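Sorting tubes with the Lelura team
Dec 15, 2024

I've been meaning to write about our student robotics club since September, and now the semester is nearly over and I have way too much to say, so this is going to ramble a bit!

Quick catch-up if you're new. I'm in my second year at Mendden, and I joined the club because a poster in the stairwell said "no experience needed" (true, thank goodness). We split into small teams in the fall. Mine is called Lelura, and we picked the lab helper challenge, where an arm has to move little sample tubes from one rack to another without tipping anything over. The other big team, Didenko, went for the outdoor rover. They get mud, we get tubes. I'm very happy with my choice.

I thought the hard part would be the arm itself. Joints, angles, all that math I barely passed. But the arm is pretty well behaved once you've learned its moods! Most of our evenings have gone into the tiny stuff: how far to open the fingers, how high to lift before moving sideways, what to do when a tube leans a little in its hole. Those microcentrifuge tubes are so small and light that a bump you'd never notice on a coffee mug sends one over.
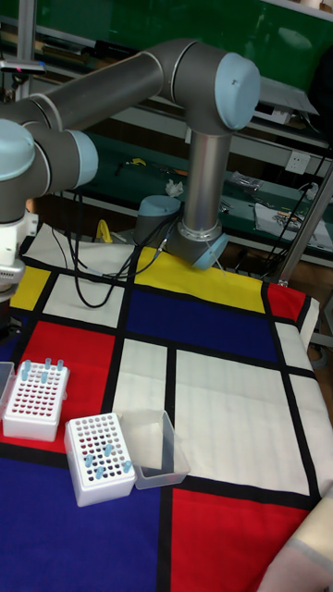 So our routine these days is that one person sets up the racks, one person runs the arm, and one person writes everything in the notebook. We swap every 45 minutes so the notebook person doesn't lose their mind. We change where the tubes sit between runs, sometimes bunched together and sometimes spread out, and the bunched ones are meaner by a long way. The fingers need space on both sides of the cap, and a neighbor in the next hole takes that space away.

We've logged 412 attempts so far. I love that notebook. The early pages are mostly the word "dropped" in different handwriting, and then somewhere in November it starts saying "ok" and "ok" and "ok, but slow." Our best evening was 70 good transfers, and I walked home grinning like a fool.

The thing I'm proudest of is a fix I came up with on the bus. We used to send the arm straight down onto the tube from wherever it was. Now it stops a little above the cap, waits, checks its position again, and only then goes down. It costs us time on every pick (the judges do care about time), but the misses dropped a lot, and I got to write that piece of code myself. My code! In a moving robot!

The Josetti meet is in the spring, and we get 3 rounds there, each with a rack layout we haven't seen before. Before then I want to speed up the lift, and we still don't have a good plan for putting a tube back when the grip feels wrong. Right now it just stops and waits for one of us. If you've worked on anything like that, please leave a comment, I'd love to read how you handled it.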